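Bench notebook, Van den Broek hall, Hutavport
July, started writing 4:20 in the afternoon

Tape roll stuck on finger, arm drove into bin rim, protective stop

Cell is down until the release check is changed. The arm is parked and the drive key is in the drawer. Please don't restart the sorting job from the Grukura panel even if it shows green. It will show green, and that is part of the problem.

What happened

Sorting job was running at normal speed with the mixed set: tape, handles, small plastic parts. Cycle 678 was a pick of the green tape. The pick was good as far as the log goes. The arm lifted, moved over the drop point, opened, waited, and the log says "released." The roll was still on the finger. The arm then moved off toward the next pick with the roll hanging from it, came down at the edge of the pink bin, and pressed the roll into the rim until the force limit tripped. Peak in the log is 116 N. The bin slid and tipped but stayed on the table. Stop was clean, brakes on, no drift after.

No injury. I was at the desk and not within reach. I'm still writing this up as a safety matter and not just a bad pick, because the controller believed the hand was empty and moved like it was empty. An empty move is faster and lower than a carry move. If someone had been leaning in to straighten a bin, the roll would have reached them before the finger did, and the keep-out margin is worked out from the finger.

First look

Fingers are fine. Checked both tips against the spare set, no bend, no chips. Some scuffing but that was there before. Wrist mount bolts tight. Finger screws tight, marked them again with paint. Force sensor zero was off a little after the stop and came back after a re-zero. I ran the slow check move afterward with no complaint.

The bin has a white stress line at the corner where it was hit. Swapped it for the spare and put the old one under the bench. Don't use it, the corner will let go.

The roll has a dent in the outer layers on one side, and the core is crushed a bit where the finger was sitting in it. I had to rock it to get it off by hand with the power off. Not stuck with adhesive as far as I can tell, the inside of the core was dry cardboard. It was just wedged.

Why it wedged

There are two ways the hand ends up holding a roll that is lying flat. Either both fingers close on the outside, or one finger goes down the hole and the other stays outside, and they pinch the wall of the roll. The planner is supposed to choose the outside grasp when the roll fits the opening, and the wall pinch when it doesn't. Today's position estimate for the roll was off to one side. The planner asked for an outside grasp and the hand got a wall pinch by accident, one finger down the core.

The wall pinch holds well, which is why it passed. The gripper closed, met resistance, and the Prellik driver reported an object. All the driver knows is that the fingers stopped before they were fully shut. It has no idea which grasp it got.

Release is where it goes bad. For an outside grasp we open all the way. With one finger inside the core, opening all the way pulls that finger away from the wall it was pinching and across to the opposite side of the hole. If the stroke is longer than the hole allows, the finger ends up pushing outward on the core, and the roll is now hung on the inside finger and held there by friction. The driver sees the fingers move in the open direction and says released. The pinch really was gone. The roll was held from the other side.

I went back and watched ordinary picks from earlier in the day with this in mind. Same roll, same bins, before the fault. 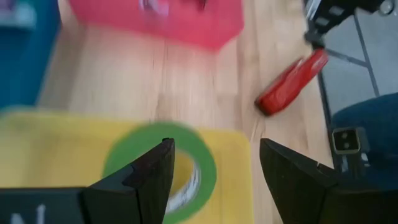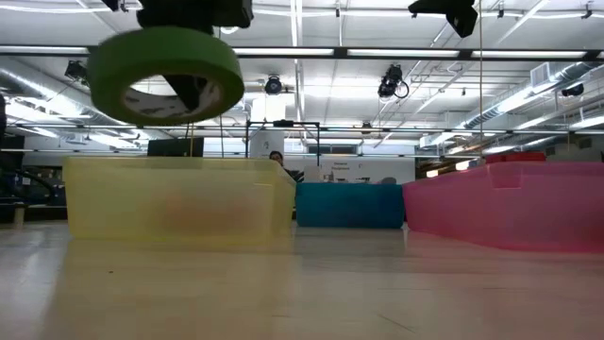
First: wrist camera, green tape between the open fingers, nothing held. Second: side camera, same color tape held above the bins with one finger through the core.

So the finger-in-core hold is not rare. It has been happening all along and mostly comes off at the drop. I had assumed the planner was giving us outside grasps nearly every time, and I never checked. The side view makes it obvious and the wrist view does not. From the wrist, the fingers hide the part of the roll you would need to see.

Trying to make it happen again

Arm in reduced speed, guard closed, one hand on the pendant. I put the roll down by hand and offset the pick position sideways a little at a time, then ran pick, lift, open, and looked at it before letting it go on.

With the offset at zero the grasp is outside and the release is fine every time I tried it.

With a small offset a finger lands on top of the ring and the hand presses down on it. The approach force check catches this and backs out. Good, that part works as designed.

With a larger offset the finger goes in the core. Opening dropped the roll on most tries. It hung on 2 of them. Both of those were with the roll tilted on the finger, hanging low on the far side. When it hung level it fell off by itself.

Tried it again with a newer roll from the shelf with a stiffer core. Could not get that one to hang. Then went back to the dented one and it hung straight away, so the soft core matters. I would not rely on that though. Any roll we use for long enough will get a soft core.

Also tried a slow open in place of a fast one. No difference that I could see.

The wait after release

The program waits 50 ms after the open command and then moves. That number came over from the old vacuum tool, where it was there for the air to vent. For this hand it is too short for a hanging roll to slide off even when it is going to. I made it much longer for one try and the roll stayed on anyway, so the wait alone is not the fault, but it makes it worse.

What the panel says

The Grukura panel showed "cycle complete" for 678 before the stop came in. It takes the released flag from the driver, counts the part as placed, and turns the tile green. The stop arrives on a separate line and clears when the arm is reset. After the reset there is nothing on the front page to say a part is missing or that the arm ran into anything. You have to open the event list. I missed it myself at first and thought the stop was from the door.

Changes, in the order I want to do them

1. After opening, weigh the hand with the wrist force sensor and compare to the empty reading taken at the start of the cycle. If it is heavier than empty by more than the noise, stay in carry mode and stop. The roll is well above the noise, I checked that with it hanging. The small handles may not be. Need to look at those separately.

2. Open only as far as needed. Take the width at the moment of grasp and open from there by a small fixed amount, then lift clear, then open fully. With a finger in the core this should leave it in the middle of the hole, touching neither side.

3. No move out of carry speed and carry height until the check in item 1 has passed. This should have been there from the start.

4. Keep-out margin: work it out from the biggest part in the set, all the time, whatever the controller thinks is in the hand.

5. Panel should keep a stop on the front page until somebody clears it by name.

Item 3 is in the program now but not tested. Item 2 is half written. Did not touch item 1 today, the sensor driver needs the new build and I don't want to change both at once.

Open points

Why the position estimate was off sideways. The camera calibration passed this morning. The roll sits partly hidden in some of the starting positions and the fit may be pulling toward the side it can see. Save the frames from the bad cycle before the buffer rolls over. (Done, 5:05, copied to the shared drive under faults.)

Ask Prellik if the driver can report motor current during opening. If the finger is pushing on the core there ought to be a bump at the end of the stroke. I looked for it in our log and we don't record current on opening, only on closing.

Other ring-shaped things in the set. The tape is the only one in the bins at present, but the cable coils are on the list for next and they will be worse.

Lockout tag is on the pendant. Dented roll is in a bag taped to the inside of the cabinet door, keep it, I want to use it for testing item 2.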